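Farura Craft Circle: notes from the meeting, Nov 12, 2022

Hello all, minutes from me again (sorry they're a bit rambly, I was pouring tea for half of it).

There were 9 of us round the table, with apologies from the Omari sisters and from the Dijkstra household, who are all down with colds.

Last time's notes
Agreed, once I'd put right the bit about the glue. We ordered 5 tubes, and I'd written boxes!

Money
We have 60 pounds in the tin after paying Jolelari for the card. They'll do us 3000 sheets at the next price down, but where on earth would we put them? Left for now.

The room
A long chat about this one. Everybody likes the white tables but they do show every mark, so we're going to wipe them down before we go home and keep the paint at the sink end. I said I'd bring cloths. The wall stays bare until we've asked if we can use sticky tack on it.

Pens
They've been wandering off since September, and half of them come back without lids. We agreed on one paper cup per table, pens go back in the cup when you've finished, lids on please. Plain cups will do, we've got plenty left over from the summer tea.
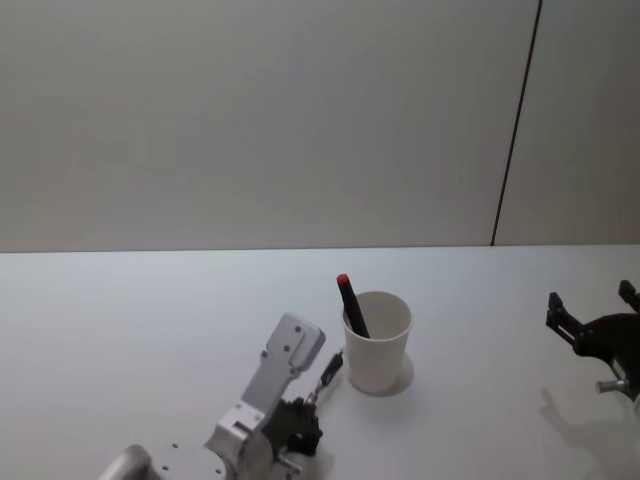 I'm also going to sort through the big pen box at home and throw out the dried-up ones, so if you've got a favourite in there, tell me soon. We could do with more black and a few silver for the gift tags.

Any other business
Could whoever has the good scissors please bring them back. Mince pies next time, and I'll bring the urn.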